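Meltlow is a farming game in which the farm is sliding into the sea, and I have now given it 41 evenings of my life that I could have spent learning to farm.

I came to it sideways. Hiếu Tạ, whose taste in PC games I trust on everything except soundtracks, told me it was "restful." He plays with the tide timer switched off. I didn't know you could do that until I had lost two barns and a goat called Beneš, so we've had words.

The setup is simple. You inherit a terraced orchard on the coast of Kirham, an island with 6 villages and one working bus. Every season the waterline creeps up. You grow fruit, sell fruit, spend the fruit money on moving everything you own one terrace higher, and then the water comes up again. There is a story about your late aunt and a lighthouse, told in letters. It's fine. The letters are short, which helps.

What kept me there is the selling. Most games of this type give you a box, you drop lemons into the box, and coins appear overnight. Meltlow makes you haggle. Every buyer has a mood, a memory and a grudge, and the woman at the harbor stall still brings up a bad crate I sold her in my first autumn. I tried being nice to her. I tried bringing her jam. She took the jam and knocked another ten percent off my oranges.

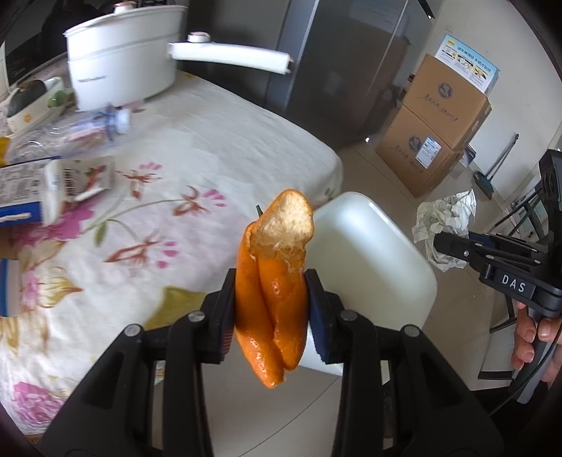
The controls are less charming. On a mouse you'll get along, although the inventory is a single long strip that you scroll through like a receipt. On a controller, picking fruit means holding one trigger, nudging the stick and releasing at the right moment, and the right moment is a matter of opinion. I dropped a lot of fruit. Dropped fruit rolls downhill, into the sea, with a small sad splash that somebody clearly worked hard on.

Performance is a mixed bag too. My PC is a middle-aged thing and ran the early terraces without trouble, then began to wheeze every October, when the in-game storms roll in and every leaf on the island decides to move separately. Turning foliage down to medium fixed it. Turning it down to low makes the orchard look like broccoli – I left it there for a week because it made me laugh.

Saves are the real sore point. You get one slot per farm, and it saves when you sleep. If you make a terrible decision at noon, you can quit and redo the morning, but if you make it the day before, you live with it. I sold my only pump to a man in a hat for 410 coins. A new pump costs 2,000. I'd like to say I learned something, but I sold him the second one as well.

The latest patch, out on 18th April, adds a second slot and fixes the bug where the bus drove into the well. I miss the bus bug. The patch also claims to make the harbor woman "more forgiving over time," and I've seen no sign of it.

Buy it if you like slow games with a mean streak. Wait for a sale if you only play on a controller. And if you start tonight, the tide timer is under Accessibility, third page, near the bottom.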